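홈 > 장학·모금 장비 > 탁상형 기부 단말기

Endbridge Toledo 탁상형 기부 단말기
판매 및 설치: Wustar
판매가 784,000원 (부가세 포함, 카드사 수수료 별도)
재고 있음 / 일요일 출고 없음

제품 소개

제조사 자료의 첫 줄에는 "장학금 모금의 방식을 바꾼다"고 적혀 있습니다. 저희는 이 문장을 상품명 옆에 옮겨 적지 않았습니다. Toledo는 카드와 휴대전화로 소액 기부를 받는 탁상형 단말기입니다. 동문회 행사장 접수대나 학교 로비에 세워 두고, 화면에서 금액을 고른 뒤 카드를 대면 결제가 끝납니다. 기능은 거기까지이고, 잘 만든 부분도 대체로 거기까지입니다.

장학회나 동문회에서 이 제품을 문의하실 때 가장 많이 하시는 질문은 "이걸 놓으면 모금액이 얼마나 늘어나느냐"입니다. 답을 드릴 수 없습니다. 제조사 홍보물에는 증가율 그래프가 실려 있는데 어느 단체에서 어느 기간에 잰 것인지 표기가 없고, 자료를 요청했더니 같은 그래프가 더 큰 해상도로 왔습니다. 현금 봉투를 돌리던 행사라면 편해지는 것은 분명합니다. 기부하실 분이 더 생기는지는 다른 문제입니다.

주요 사양

무게: 727g (받침대 제외)
본체 두께: 22mm
결제 방식: IC카드, 비접촉 카드, QR
통신: 무선랜, 유선랜 (LTE 없음)
전원: 전용 어댑터, 내장 배터리
화면 언어: 한국어, 영어, 스페인어
기부자 명단 저장: 기기당 240건, 초과 시 오래된 기록부터 삭제
구성품: 본체, 받침대, 어댑터, 도난 방지 고리, 간단 설명서

사양표에서 꼭 보셔야 할 줄은 명단 저장입니다. 240건이면 넉넉해 보이지만 졸업식이나 체육대회처럼 사람이 몰리는 날에는 오후가 되기 전에 찰 수 있습니다. 넘치면 경고창이 뜨지 않고 먼저 들어온 이름부터 지워집니다. 결제 내역 자체는 카드사에 남아 있으니 돈이 사라지지는 않습니다. 다만 감사장을 보내거나 기부금 영수증을 발급할 때 이름과 연락처를 다시 맞춰야 하고, 그 작업을 해 보신 분은 왜 이 이야기를 길게 하는지 아실 겁니다. 행사 중간에 한 번은 명단을 내려받으십시오.

Misidau 연동에 대하여

Misidau는 Toledo와 함께 쓰는 기부자 관리 프로그램입니다. 제조사는 필수라고 안내하지만 없어도 단말기는 돌아갑니다. 명단은 관리자 메뉴에서 CSV 파일로 받을 수 있고, 한글 이름이 깨지면 인코딩을 UTF-8로 바꿔 여시면 됩니다. 한 해에 장학생 몇 명을 뽑는 규모라면 지금 쓰시는 엑셀 파일로 충분하다고 봅니다.

월 구독료가 붙는 상위 요금제에는 "기부 성향 예측" 기능이 들어 있습니다. 시연 때 써 보니 작년에 기부한 사람이 올해도 기부할 가능성이 높다고 나왔습니다. 그 정도는 총무 하시는 분들이 이미 알고 계십니다. 저희 견적서에는 이 요금제가 기본으로 들어가지 않으며, 원하시면 따로 말씀해 주십시오.

반면 정기 기부 신청 화면은 쓸 만합니다. 결제 직후에 매달 같은 금액을 낼지 한 번만 묻고, 거절하면 다시 묻지 않습니다. 어떤 경쟁 제품은 같은 질문을 세 번 합니다. 해지 링크도 영수증 문자에 함께 들어갑니다. 시험 삼아 신청했다가 해지해 보았는데 전화를 걸 필요가 없었습니다.

기부금 영수증

"영수증 자동 발급"이라는 문구를 조심하십시오. 단말기가 내보내는 것은 카드 매출전표와 감사 문자입니다. 세액공제용 기부금 영수증은 단체가 발급 자격을 갖추고 있어야 하고, 기부자 정보도 따로 받아야 합니다. 임의단체로 운영되는 동문 장학회라면 구입 전에 세무 상담부터 받으시길 권합니다. 단말기를 먼저 사고 나서 자격이 없다는 것을 알게 되는 순서는 피하는 편이 좋습니다.

설치와 사용 환경

받침대는 양면테이프와 나사 두 가지로 고정합니다. 양면테이프는 권하지 않습니다. 로비용 대리석 상판에서는 잘 붙어 있었지만 천을 씌운 행사 테이블에서는 당연히 붙지 않습니다. 야외에서는 화면 밝기를 최대로 올려도 한낮에는 글자를 읽기 어려우니 그늘막 아래에 두십시오.

배터리는 "종일 사용"이라고 적혀 있습니다. 종일이 몇 시간인지는 설명서에 없습니다. 저희는 어댑터를 꽂아 쓰시라고 안내합니다. 강당 무선랜에 사람이 몰리면 결제가 느려지는 일도 있으므로, 가능하면 유선으로 연결하시고 전날 소액으로 시험 결제를 한 번 해 보십시오.

이런 단체에는 맞지 않습니다

행사를 일 년에 한 번만 여는 곳이라면 사지 마시고 빌려 쓰십시오. 대여 문의도 같은 창구에서 받습니다. 기부자 대부분이 계좌이체로 내시는 장학회도 마찬가지입니다. 오래된 회원들께서는 통장 사본을 달라고 하시지 화면을 누르려 하지 않으십니다. QR코드를 인쇄한 안내판 하나로 되는 일인지 먼저 따져 보시고, 그래도 카드 결제가 필요하면 그때 연락 주십시오.

자주 들어오는 문의

단말기 여러 대를 쓰면 명단이 합쳐지나요?
Misidau를 쓰면 합쳐집니다. 쓰지 않으면 기기별로 내려받아 직접 합치셔야 합니다. 중복 이름은 어느 쪽이든 사람이 확인해야 합니다.

화면에 장학회 로고를 넣을 수 있나요?
됩니다. 장학생 사진도 넣을 수 있지만 본인과 보호자 동의를 문서로 받아 두십시오. 제조사 예시 화면에는 학생 얼굴과 이름, 학교가 한꺼번에 나오는데 그대로 따라 하시는 것은 말리고 싶습니다.

카드 수수료를 기부자가 부담하게 할 수 있나요?
그런 메뉴가 있기는 하나 출고 때 꺼 둡니다. 켜시기 전에 가맹점 계약 조건을 카드사에 확인하십시오.

4월 이전에 산 기기도 새 화면으로 바뀌나요?
업데이트하면 바뀝니다. 업데이트 후 기본 금액 버튼이 한 단계씩 높아지므로 설정에서 되돌리셔야 합니다. 변경 안내문에는 이 내용이 빠져 있습니다.

보증과 반품

보증은 제조사 기준으로 일 년입니다. 제조사가 말하는 "평생 지원"은 게시판 이용 권한을 뜻합니다. 개봉 후 반품은 가맹점 등록 전까지만 받습니다. 등록이 끝난 기기는 명의 해지에 시간이 걸리고 그 비용은 구매자가 부담합니다. 상자를 열기 전에 이 항목을 한 번 더 읽어 주십시오.

견적 요청 시에는 단체 형태, 연간 행사 횟수, 지금 쓰시는 모금 방법을 적어 주시면 됩니다. 단말기가 필요 없어 보이면 그렇게 회신드립니다.
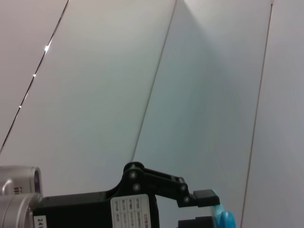
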